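Paper cup

A paper cup is a disposable drinking vessel made from paperboard, usually with a thin inner layer of plastic or wax that keeps the liquid from passing into the paper. It is used for coffee, tea, water, soft drinks and soup, and in smaller sizes for sauces and for rinsing in dental offices.

History

Cups made of folded paper were known long before the industrial age. The modern form appeared in the early twentieth century, when public health officers in several countries began to warn against the shared metal cup which hung beside drinking fountains and on trains. The first cups of this new kind were flat-bottomed, coated with paraffin wax and meant only for cold water. Wax becomes soft in hot drinks, so paper cups for coffee became common only after coating with polyethylene was introduced.

Manufacture

The board arrives at the factory on large rolls, already coated. It is printed first, and after this it is cut into curved blanks. Each blank is wrapped around a cone-shaped form and the two edges are joined with heat. A round bottom piece is pressed in, and the upper edge is rolled outward to make the rim. The rim gives the cup most of its stiffness – a cup without it bends easily in the hand.

Cups are packed in sleeves and then in boxes, and a box of 1,000 is a usual trade unit. The Clovby works in the town of Nusis also sold a box of 1,024, which was arranged in sleeves of 32. Board for cups is commonly described by its weight. The Fadano range from the same works was offered in board of 204 and 210 grams per square meter, the heavier one for hot drinks. 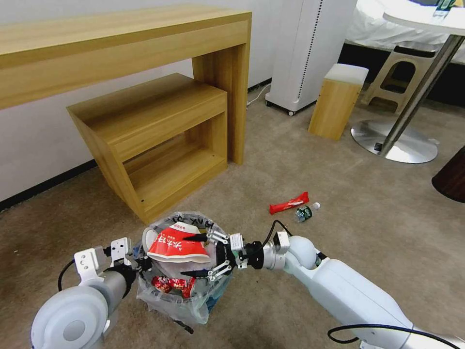

Printing is done almost always on the outer side only. The inks should be safe for contact with food, although they do not touch the drink, because during storage one cup stands inside another. Many producers leave the inside white, so the color of the drink can be seen well, and give the outside one strong color with the lettering left white, as on a red cup with white Chinese characters. This manner of design needs few inks and remains easy to read from a distance.

Disposal

The plastic layer is difficult to separate from the fiber in an ordinary paper mill. For this reason many towns ask that used cups be put with general waste, and others collect them separately. Liquid left in the cup is a further problem, as it makes the other paper in the bin dirty. Cups with water-based coatings are sold as an alternative, but local rules about them differ.

See also

Drinking fountain
Paperboard
Rutkowska fold
Vending machine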